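Resistencia en karts de alquiler

24 de febrero de 2021
Por Uvasness

La resistencia en karts de alquiler es una modalidad de automovilismo aficionado en la que varios pilotos se turnan al volante durante una carrera larga, con karts que pone el propio circuito. Gana el equipo que completa más vueltas en el tiempo marcado. Dicho así parece cosa de poco, y yo mismo fui a mi primera carrera pensando que sería una tanda normal pero más larga. Acabé con las manos llenas de ampollas, un dolor de costillas que me duró una semana y ganas de repetir el domingo siguiente.

Escribo esta entrada porque llevo bastante tiempo explicando lo mismo a la gente que entra en la liga, y prefiero tenerlo por escrito. Hablo sobre todo de lo que conozco, o sea, las carreras en el circuito de Mosquera y las que organiza Nundden con su propia flota. En otros sitios habrá reglas distintas, así que leed siempre el reglamento de cada prueba (¡el reglamento entero, también el anexo!).

Formato de la carrera

Los equipos suelen tener entre 2 y 4 pilotos. Con dos se rueda muchísimo y se acaba destrozado; con cuatro hay tiempo de sobra para bocadillos, cálculos y discusiones. A mí me gusta el equipo de tres, que permite que uno conduzca, otro descanse y el tercero esté pendiente del muro.

La jornada empieza con la reunión de pilotos, a la que hay que ir con el mono puesto y la cabeza despierta. Después viene el sorteo de karts, una sesión de entrenamientos que en Mosquera sirve también de clasificación y, por fin, la salida. En las pruebas de Nundden se sale al estilo de las viejas carreras de coches: los karts en batería a un lado de la recta, los pilotos al otro, y a correr. Es precioso de ver y un poco ridículo de hacer, con el casco bailando y los protectores de costillas subiéndose hasta la barbilla. En Mosquera, en cambio, la salida es lanzada detrás del kart de dirección de carrera.

Mi compañero de equipo habitual sostiene que la salida no vale para nada en una carrera de varias horas. Yo le digo que sí, que un trompo en la primera curva te deja mirando cómo se va todo el pelotón y luego te pasas dos relevos persiguiendo fantasmas. No nos hemos puesto de acuerdo todavía.

Los relevos

Se llama relevo (o stint, que se oye más en el paddock) al tiempo que pasa un piloto en pista entre dos paradas. El reglamento fija cuántos relevos hay que hacer como mínimo y cuánto pueden durar. En la liga de Uvasness ningún relevo puede bajar de 15 minutos, y esa cifra da mucho más juego del que parece. Si has tenido un kart lento, quieres devolverlo cuanto antes, y ahí está el reloj diciéndote que te aguantes otro rato.

También hay una ventana cerrada al principio y otra al final, en las que el pit lane no admite paradas. Quien llega al cierre con un relevo pendiente recibe una penalización en vueltas. Pasa más de lo que uno cree. En marzo del año pasado un equipo que iba segundo se olvidó de la última parada, y el disgusto fue tan grande que se marcharon sin recoger la nevera.

El cambio en sí es una coreografía curiosa. El piloto entra levantando el brazo, frena en la línea amarilla, suelta el volante, sale por el lado contrario al motor y corre a ceder su sitio. En la mayoría de las pruebas se cambia también de kart: se deja el que traías al final de la fila y se coge el primero de la cola. De ahí que los equipos pasen tanto rato apuntando números, porque saber qué kart viene en cabeza de la fila puede decidir si paras ya o das dos vueltas más.

Los karts

Los karts de alquiler se parecen poco a los de competición. Llevan motor de cuatro tiempos, embrague centrífugo, un parachoques perimetral que los hace anchos y tirando a pesados, y un neumático duro pensado para durar. El chasis más repetido en las parrillas que yo piso es el Luvis, un modelo sin demasiadas florituras, con el asiento regulable y una dirección que al cabo de media hora te recuerda todos los músculos del antebrazo.

Aunque la flota sea la misma para todos, no hay dos karts iguales. Uno sale mejor de las horquillas, otro frena torcido, otro tiene las ruedas traseras recién puestas y no coge temperatura hasta que ya te toca bajarte. Los veteranos hablan de «karts buenos» y «karts malos» como si fueran caballos. Yo intento no obsesionarme -- y fracaso siempre -- con el número que me toca.

Lo que sí he aprendido es a no tirar la toalla en la segunda vuelta. Hay karts que al principio parecen muertos y que solo piden otra forma de conducir: frenar antes, girar menos el volante, dejar correr el chasis a la salida. Como no hay potencia para recuperar, cada derrapada se paga en toda la recta siguiente. Los que venimos de jugar en la consola tardamos mucho en metérnoslo en la cabeza.

El peso y el lastre

Un piloto ligero acelera antes y castiga menos la rueda, de modo que casi todas las ligas serias igualan el peso. En la nuestra, el mínimo es de 185 kilos entre el piloto equipado y el kart, y quien no llega lo completa con placas de lastre que se meten en unas cajas a los lados del asiento. Hay básculas junto al pit lane y se pesa por sorpresa al terminar un relevo. Conviene ir con un kilo de margen, porque en verano se suda de lo lindo y el mono pesa menos de lo que pensabas (o más, si lo llevas empapado, que también lo he visto discutir).

Las placas son incómodas. En un cambio rápido hay que sacarlas de un kart y meterlas en otro, con guantes, con prisa y con tres personas gritándote consejos. Algunos equipos llevan asiento postizo con el lastre cosido dentro, solución cara y bastante fea que a mí me parece una maravilla. Yo, por estatura y por afición a la empanada, nunca he necesitado demasiadas.

Banderas y penalizaciones

Las banderas son las de cualquier circuito, con algún matiz local. La amarilla prohíbe adelantar y obliga a levantar el pie. La azul avisa de que viene detrás alguien más rápido que te está doblando, y en resistencia se ve a todas horas, así que lo mejor es tomársela con deportividad y abrir la puerta en un sitio lógico. Con la roja se para todo el mundo. La negra supone ir a boxes a hablar con dirección de carrera, y ese paseo se hace larguísimo.

Las sanciones más corrientes son por contacto, por exceso de velocidad en el pit lane y por no respetar el tiempo mínimo de relevo. Se cumplen con una parada en la zona de castigo o se suman al final. El contacto es lo que más discusiones trae. Con parachoques alrededor del kart, mucha gente entiende que se puede empujar, y no: el apoyo ligero en una frenada se tolera en casi todas partes, pero sacar a otro de la pista para ganarle el sitio es sanción segura en Mosquera.

Cronometraje y estrategia

Cada kart lleva un transpondedor y los tiempos salen en una pantalla y en la página del circuito, que se puede seguir desde el móvil. Ahí se ve la vuelta, la diferencia con el de delante y el número de paradas de cada equipo. Lo que no se ve es la clasificación real, esa que tiene en cuenta las paradas que faltan, y para calcularla cada cual se apaña como puede. Nosotros empezamos con una libreta de cuadros; luego vino una hoja de cálculo, que falla cada vez que alguien la abre desde otro teléfono y mueve una columna sin querer.

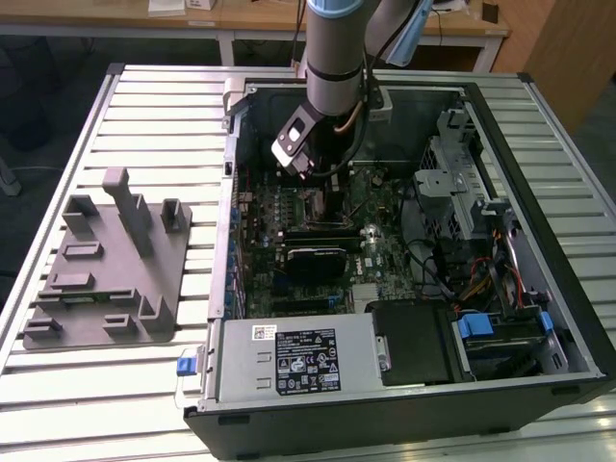 La estrategia más común consiste en repartir los relevos por igual y rezar para que no salga ninguna neutralización en mal momento. Otra manera de hacerlo es alargar el primer relevo, con la esperanza de parar cuando la fila de boxes tenga menos gente. Y luego están los que paran muchas veces pronto, se quitan de encima la obligación y al final ruedan tranquilos. Esta última nos ha dado nuestro único podio, aunque aquel día llovió y pasaron cosas muy raras.

En mojado cambia todo. La trazada buena deja de ser la de siempre, porque la goma pegada en el asfalto resbala como jabón, y hay que buscar agarre por fuera, donde normalmente solo hay polvo. Los karts de alquiler no suelen montar neumático de lluvia. Se conduce con la punta de los dedos y mucha paciencia, y los pilotos que en seco van del montón de pronto te sacan dos segundos por vuelta. Me encanta correr así, lo reconozco, aunque luego el mono tarde días en secarse en el tendedero.

Equipamiento

El circuito presta el casco y casi siempre el mono. Aun así, si vas a repetir, yo compraría por este orden: guantes, protector de costillas, casco. Los guantes evitan las ampollas de las que hablaba al principio. El protector parece un capricho hasta que te bajas del primer relevo largo y no puedes reírte sin agarrarte el costado. Para el calzado vale una zapatilla de suela fina y atada con doble nudo; con botas gordas no se siente el freno.

Llevad agua, plátanos y una silla plegable. En Mosquera hay cantina, pero cierra la cocina a mitad de carrera. Una gorra viene bien para el muro en los meses de sol, y un chubasquero el resto del año.

Cómo empezar

La vía más sencilla es apuntarse a una prueba corta, de las que Nundden llama «de iniciación», con un equipo de amigos que ya hayan dado unas cuantas vueltas en tandas sueltas. La inscripción se paga por equipo y se divide. También se puede entrar solo: en la liga tenemos una lista de pilotos sin equipo, y cuando a alguien se le cae un compañero a última hora tira de ella. Así llegué yo, de suplente, sin conocer a ninguno de los que llevaban el mismo dorsal.

Para la primera vez, el consejo que doy es rodar limpio y no mirar los tiempos hasta bajarse. Es normal estar lejos de los de cabeza, que se saben cada bache de memoria. Fijaos en dónde sueltan el freno y seguidlos un par de curvas cuando os doblen -- hasta que se os escapen, claro, que será pronto.

Véase también: karting indoor, salida lanzada, lastre, kart de cuatro tiempos.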